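Lastton's jewelry swap is back, and the red box is already filling up

I stopped by Rosalie Fuchs's place one evening in April to see how the sorting was going for this year's Lastton jewelry swap, and I ended up staying until almost ten. I went in meaning to ask three quick questions (when, where, how much) and then somebody handed me a cup of tea and a bag of tangled necklaces, and that was my evening gone!

For anyone who missed it last year, the swap works like this. You bring in the bracelets, rings and beads you don't wear anymore, you get a paper ticket for each piece, and on the day you trade your tickets for somebody else's. Whatever is left over gets sold at a dollar or two apiece, and the money goes to the craft room at the Lastton library. Last year that came to $935, which paid for new worktables and a very good pair of lamps.

This time Rosalie wants to sort everything by color before the doors open. Last spring it all went out in one long heap and people were three deep trying to dig through it, so I'm all for the change. She and Helmi Manninen have been working through the donations a bag at a time, with the reds, oranges and golds going together and the blues and greens waiting their turn in the hallway.

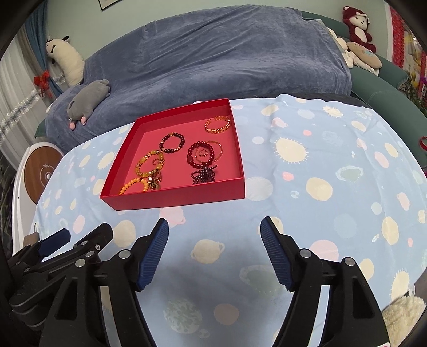 Bracelets seem to be the big thing this year. Helmi thinks it's the beads, and I think she's right, people buy them on vacation and then they sit in a drawer for ten years. I have my eye on the dark, nearly black one with the little gold spacers, and I've said so to anyone who will listen, so please consider it spoken for (I know, I know, that's not how the tickets work). The yellow-olive one is lovely too and would look great with a plain linen shirt.

Rings are harder. They're small, they end up inside everything else, and last year a couple went home with the wrong person that way. Rosalie is going to put them on cards at the end, once the bracelets are done.

There were 700 pieces on the tables last year, and Helmi says the bags in the hallway should take us well past that. Regula Stöckli is running the repair corner again, so if you have a bracelet with a tired elastic or a clasp that won't stay shut, bring it along and she'll restring it while you look around. She'd also be glad of any spare beads, even odd ones, and jump rings in any size.

Donations can be dropped at the library front desk through the end of April, any time before six. Put them in a bag with your name on it so you get your tickets, and please keep watches and anything with a sharp pin in a separate envelope. The swap itself will be in the big reading room, and the date goes up on the library door as soon as the room is confirmed. Doors open at nine in the morning, and if you want the good beads, I'd come early.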